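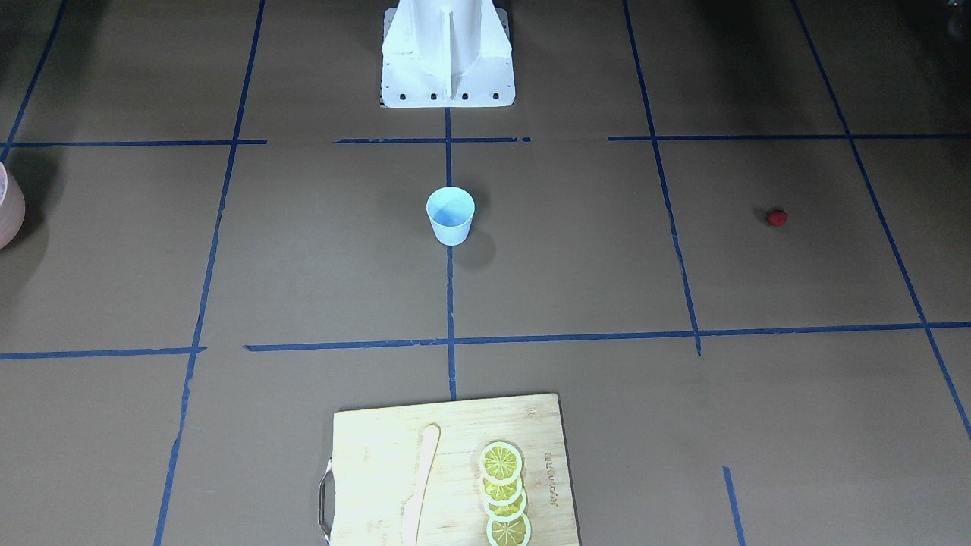 Work surface from the fixed camera: robot base, tape grid, cup, ball, cutting board with lemon slices.

Tromon Tabletop, a data card

Version of Jun 22, 2021

Tromon is a two-armed robot put together in the shared workshop at Stostotville, between a band saw and a kiln that everyone wants to use at once. This folder holds the recordings we made while teaching it kitchen chores. It does not yet do kitchen chores.

What you get
118 episodes, one folder each
joint log as CSV, one row per time step
notes.txt, written by whoever was awake

Layout
The blue tape marks cells for placing objects between episodes. It was laid by eye, so please don't calibrate anything against it. Measured positions are in cells.csv. The long diagonal on the left is ragged toward the near end, and we have decided to live with it.

Objects
Light-blue paper cup, small red ball, bamboo cutting board with a wire handle, pale knife, lemon slices. The labels file calls the ball "berry" in the first 12 episodes and "ball" after that. Merge them or enjoy the extra class.

Known problems
The arms can be out of view at the start of an episode. Filter on the arms_visible column.
The far end of the surface is dim. The lamp is on the Veloso list, along with everything else.
Episode 4 contains a long argument in notes.txt about grip force. Neither side won.

Loading
Run fisham_load.py from the top folder. Fisham is our log reader and wants 1,000 rows at a time; give it more and it sulks without an error message.

License
Use it for anything. Patches welcome, especially for the sulking.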